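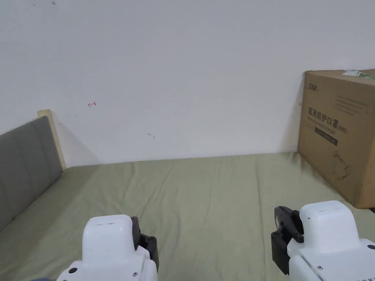 Sage-green sheet, gray headboard.

I own 142 shares in Radwan, the company behind Rikorico dish soap and a whole aisle of other stuff you've probably bought without looking at the label. My aunt left them to me, and for years I treated them like a savings bond. The dividend came in, I bought myself a nice dinner, and that was the end of our relationship.

Then in December an envelope showed up with a proxy card inside, and for once I read the thing instead of using it as a coaster. Radwan wanted to sell Hindanon, its laundry brand, to a buyout firm called Mitgate. The letter was very cheerful about this! There was a lot about "sharpening our portfolio." There was almost nothing about what Mitgate planned to do with the factory, and the price was on page 111, which I only found because my kid was home sick and I had all afternoon.

I'm a sucker for a good argument about companies (I used to write about supermarkets for a trade paper), so I started calling people.

First was Getachew Kumsa, who ran sales for Hindanon for 20 years and left before the sale was announced. He wasn't bitter, which surprised me a little. His view was that Radwan had been starving the brand for ages. The ad budget went to Rikorico, the good managers went to Rikorico, and every spring somebody at headquarters would ask why detergent wasn't growing.

"You can't stop feeding a horse and then complain it's slow," he told me. Then he talked for a long while about bottle caps, and how a cheaper cap had cost them a big grocery chain in the Midwest. I've looked at every detergent cap in my house since.
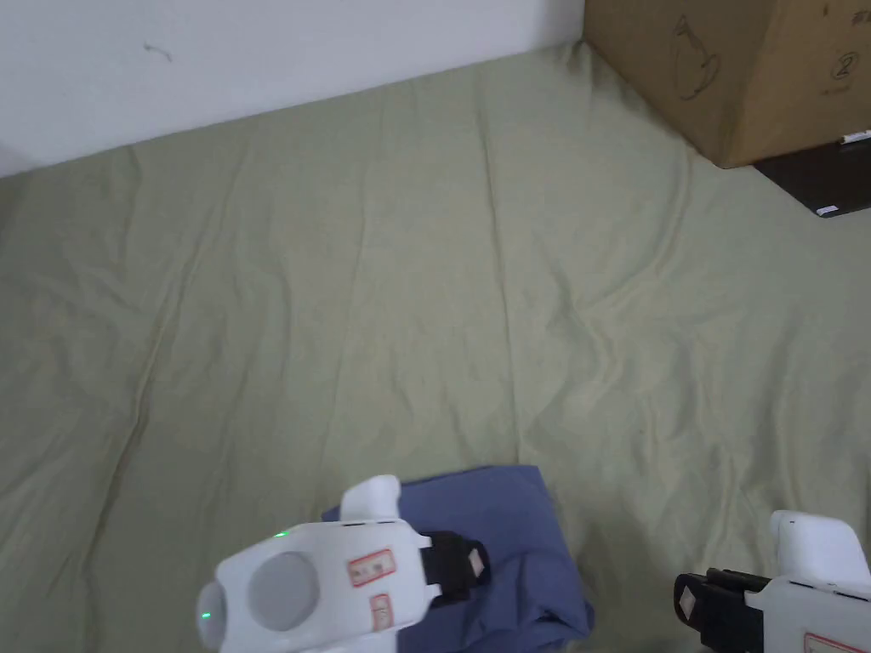
A rumpled pale green sheet with a cardboard box on it.

So was the sale a good idea? Mihret Berhe thinks so, and she's a lot better at math than I am. She manages money for a teachers' pension plan and her fund holds a decent chunk of Radwan. She walked me through it over the phone while eating what sounded like a very crunchy lunch. Laundry is a price war, she said, and Radwan was losing it slowly. Better to take Mitgate's cash now, pay down the debt from that silly shampoo purchase, and put what's left into the brands people will pay extra for.

I asked her about the factory. Long pause, more crunching. She said that was a fair thing to ask and she'd asked it herself, in writing, and gotten back 3 paragraphs that could have been about any factory anywhere.

That bugged me more than anything in the proxy. Radwan loves to talk about its people. There's a whole section of the annual report about its people, with everyone laughing next to a forklift. If you're going to sell those same people along with the machines, you could at least say what you know, even if what you know is "we have no idea, ask Mitgate." 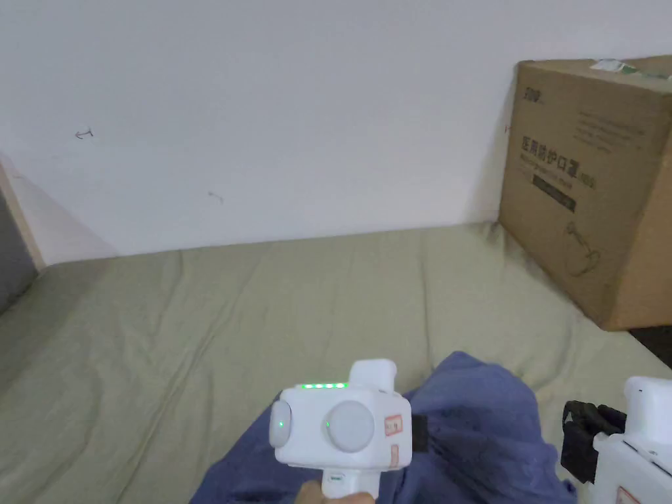

What does a small shareholder get to do in a sale like this one?

You get one vote per share, same as the big funds, and at Radwan you can also send a question to the board before the meeting. Send it early, keep it short, and sign your full name.

I sent mine in. I asked whether the sale contract said anything at all about jobs, and for how long. It got read out near the end of the meeting, right after a man who wanted the old lemon scent back (he got applause, I didn't).
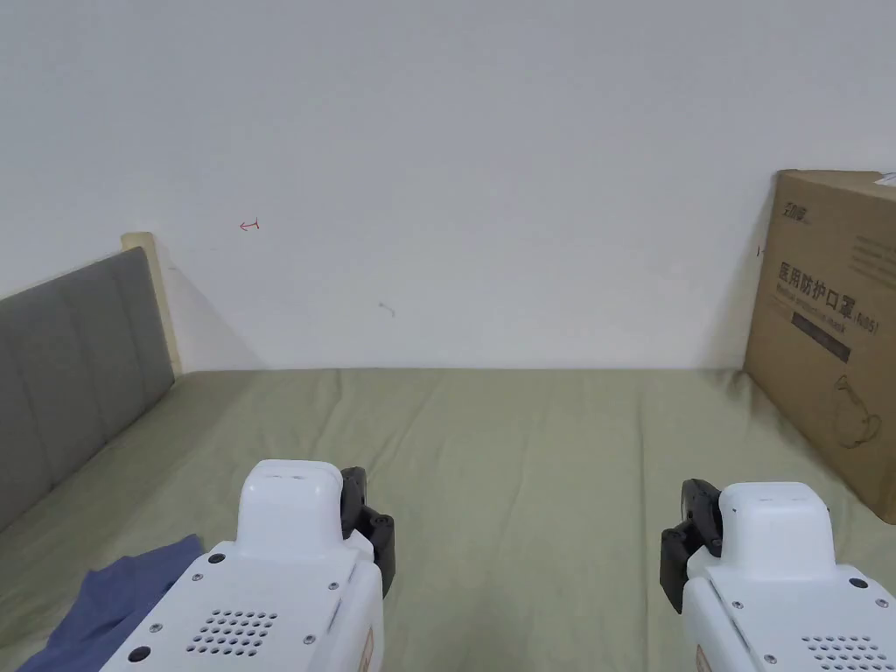

The chair's answer was that there were "customary commitments" in the contract and that he couldn't go into them. I called Mihret afterward and she laughed out loud. Customary, she said, can mean a year, or it can mean until the ink dries, and the only way to tell is to see the contract. She voted for the sale anyway. Her job is to pay retired teachers and the price was good.

Getachew owns shares too, and he voted against. He knew he'd lose. He said he wanted the number in the "no" column to be a tiny bit bigger when Mitgate looked at it.

I went back and forth right up to the deadline, card on the kitchen table, pen in hand. In the end I voted no, mostly over page 111. If the price is as good as everyone says, put it on page one. The sale passed easily, my 142 shares made no difference whatsoever, and there's a special dividend coming in the spring. I haven't decided about the dinner.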